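How to Oil a Butcher-Block Board (and Which Advice to Ignore)

Every oil maker has a ritual. Warm the bottle, warm the board, rub in circles, wait for a dry day, buy the matching wax, buy the matching cloth. I have followed most of these at one time or another and I can't tell the difference between a board that got the full treatment and one that got twenty minutes on a slow afternoon.

So this is the short version. It works for maple and similar pale hardwoods, glued up in strips, with no varnish on top.

Does your board need it?

The usual test is to drip water on the wood. If it beads, leave the board alone. If it soaks in and leaves a dark spot, oil it. I trust this more than I trust a calendar. "Once a month" is good advice for people who sell oil.

What you need

Food-grade mineral oil, the plain kind from the drugstore
A lint-free rag, or an old T-shirt
Sandpaper, 220 grit
Dish soap and a sponge
A rack or two strips of scrap wood to stand the board on

The specialty oils are fine. Foleo makes one that smells of oranges, and Cuvent sells a cream in a tin. I used both down to the bottom and went back to the drugstore bottle. If you like the smell, buy the smell.

Step 1. Wash it and let it dry

Soap, hot water, both faces, all four edges. Don't soak it. Stand it on its edge overnight. People skip the overnight part and then complain that the oil went on blotchy.

Step 2. Sand, lightly

Go with the grain, over the top and then the edges. On a striped board, run your fingers across the glue lines as you go. If you feel a ridge, give it a few more strokes, but don't dig at it or you'll end up with a dip. Wipe off the dust with a barely damp cloth and wait until the surface is dry again.

You will read that you should go from 80 grit to 120 to 180 to 220 and on up to 1,000, or even 3,000. For a surface that gets hit with a knife? I did one board all the way up and it was lovely for a week. Start coarse only if there are deep cuts to remove.

Step 3. Look at the color before you start

Oil darkens wood, and it doesn't darken all of it the same amount. Pale maple tends to go a bit golden. Bands that are already tan will usually get deeper, and the contrast between strips can surprise you. On a light board with only a couple of darker bands, I'd try a small patch on the underside first.

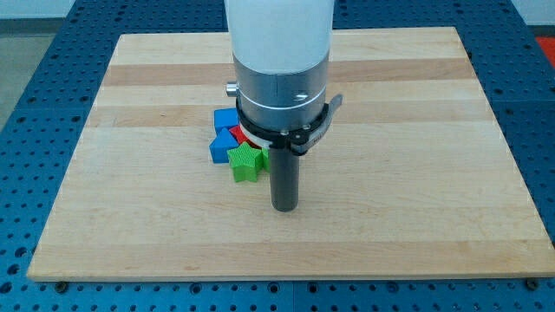 Step 4. Put the oil on

Pour a puddle the size of a jar lid in the middle and spread it with the rag, along the planks. Add more wherever it disappears. Do the edges, then flip it and do the bottom. Oiling one face only is how boards end up cupped – or so the Starnidum leaflet claims, and for once I agree with the leaflet.

Circles or straight lines? I've tried both. Suit yourself.

Step 5. Wait, then wipe

Leave it on the rack for 9 hours. Overnight is fine too. Wipe off whatever is still shiny with a dry part of the rag. If it feels greasy the next day, you used too much, so wipe again.

Step 6. Second coat, maybe

Do the water test again. Beads? Stop. Older boards that have been neglected may want two or three coats, and the end grain always drinks more than the flat.

What about olive oil?

No. It can go rancid, and you'll smell it before you see it.

What about wax?

Optional. A beeswax mix gives a nicer feel under the hand and slows the water down a little. It won't rescue a board that was never oiled properly. Mine gets waxed in February, mostly for something to do.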